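Running a club that keeps its coaches
Speaker notes, Latrice Bellamy, Drutanach Judo

Slide 1. Who we are
Judo and wrestling under one roof, 516 members, most of them under 16. I took over as manager in April. Mwanaisha Lyimo runs the junior program and will take questions with me at the end.

Slide 2. The problem
We lost 3 senior coaches in one season. Two went to Skoneck, one left the sport. Exit chats all said the same thing: unpaid travel, rosters sent out the night before, no say in gradings.
Pause here. Ask for hands: who has lost a coach this year?

Slide 3. What we changed
Rosters go out four weeks ahead. Fuel is paid for any tournament outside the metro area. Coaches set the grading calendar themselves. Each coach gets about $2,000 a year for courses and accreditation, and they choose the course.
Don't read out the budget table. It's in the handout.

Slide 4. What it cost
Fees went up $51 per member per year. We told parents at the start of term, in writing, with the line items. Some families left. Hardship places were kept at the old rate.
Mention the Droncombe club, who did it in two stages and had fewer complaints.

Slide 5. The coaches' dinner
Once a term, partners invited, no agenda. Club pays for the food. Keep this short, one minute at most.
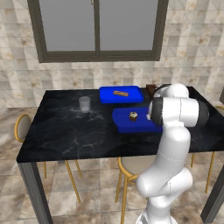 Slide 6. Still not fixed
Mat space on weeknights. Female coaches for the senior squad. Cover when someone is injured, as Mwanaisha was for most of winter.

Slide 7. Questions
If asked about insurance, refer them to the state body. Handouts by the door.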